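Tenants > Meetings > Minutes

Stiva House residents' meeting, Thursday
Minutes by I-hsuan Kong

Present were 13 residents. Hawi Tilahun was in the chair. The minutes of the last meeting were accepted with one correction – the new boiler is from Nundeck, not from Clarnatex.

1. Shared kitchen, second floor
It was agreed to keep the table and the utensils for common use.
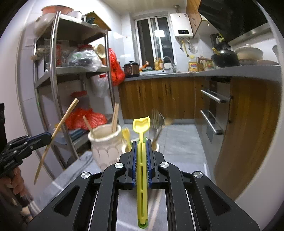
When will the hot water be switched off for the boiler work? On Thursday from nine in the morning, for 2 hours.

2. Bicycle room
The lock is broken again. Mr Konstantinidis offered to repair it, and the meeting approved 200 euros for the parts. Bicycles without a name label will be moved to the yard in March.

3. Other matters
The light on the stairs goes off too quickly. Hawi will write to the landlord. 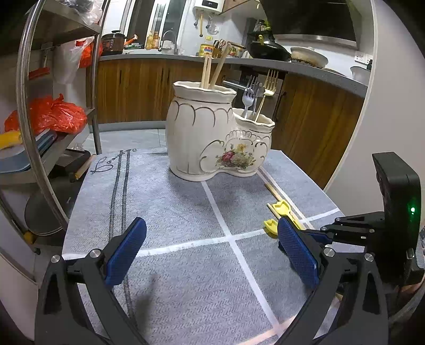
Utensil holder, kitchen table

The meeting closed at 20.15.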